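Kincaid Shared Workshop – Evening Course in Small Robots
Handout 4: Building the gripper you hold in your hand 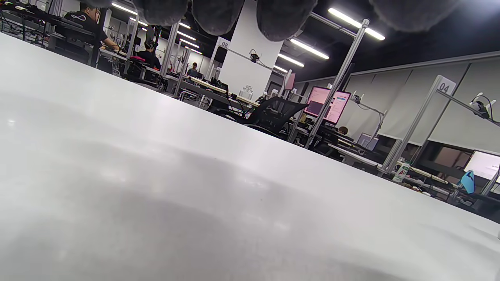
Welcome back, everyone, and thank you for putting up with last week's long talk about screws. By now each of you should have the Clerside kit, a handle you like the feel of, and two jaws that open when you squeeze and close when you let go. If yours does it the other way around, don't take it apart yet! Bring it on Saturday and we'll turn the linkage over together – it's one pin, and it takes less time than finding the right size of hex key.

Tonight is mostly about the camera mount, and I want to go slowly, as this is the part that gave last term's group the most grief.

1. Where the camera sits

The mount goes on top of the handle, 70 mm behind the tips with the jaws closed. Measure it with the jaws closed, please. Several people measured with them open last time and then wondered why their numbers didn't agree with mine. Tilt the camera down until both tips show, and then a touch more, so that you get a good piece of tabletop with them. You will always catch plenty of whatever is behind the table too (desks, monitors, ceiling lights, people getting on with their work) and there is no need to hang up a sheet or clear the room.

2. Lights

Long fluorescent tubes are bright, and a camera left on automatic will try to please them and let the near things go dull. Set the exposure by hand while pointing at the table, then leave it alone for the whole session. A matte top is kinder than a shiny one, though even matte white will give you a soft reflection at a low angle. Move your own shadow out of the way if you can.

3. Focus

Anything very close to the lens goes soft. Fix the focus at the tips, tape the ring, and write the date on the tape. Gloves are fine if your hands get cold, but keep your fingers down on the handle, well clear of the lens.

4. Cables

Run the cable back along the handle and up to something overhead. Aluminum posts with an arm across the top do this very nicely, and at home a broom handle clamped to a shelf has served me for years. Leave slack enough to reach every corner of the table. The printed Cliler clips hold up to 26 turns of tape before they split – I have tested this more often than I'd like to admit.

For next time

Pick up and put down one small object 41 times, at whatever pace feels comfortable, and keep the recording even if it goes badly. Those of you who have the Plokberg servo can start on the wiring sheet, pages 2 and 3 only. Please bring your own small screwdriver, as the workshop set is down to the big ones again.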